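Towel folding, controller notes – thread

1/ Rewrote the grasp check for the wrist camera this week. Pale towel, black fingers, blue background, so colour does a lot of the segmentation for free.
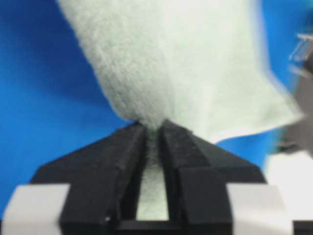

2/ The old check used finger gap only. Terrycloth squashes to almost nothing when it's pinched, so a good grasp and a miss gave nearly the same reading.

3/ New check looks at the strip of cloth between the fingers and the gathered bit just above the tips. Both have to be towel or the planner goes back to re-grasp.

4/ Replayed it on 300 logged grasps. The old check got 100 of them wrong. The new one got 16 wrong, mostly motion blur on fast lifts.

5/ Jui-lin Tai suggested holding the decision until the arm slows down. Added a 200 ms wait – costs cycle time, but the retries dropped.

6/ Still open: grey towels. The threshold is tuned for light cloth and I don't trust it on anything close to the finger colour. Rangi Goodwin is labelling a darker set.

7/ Code is in the Surkora repo under grasp_check. The config format changed in March, so update yours before you pull.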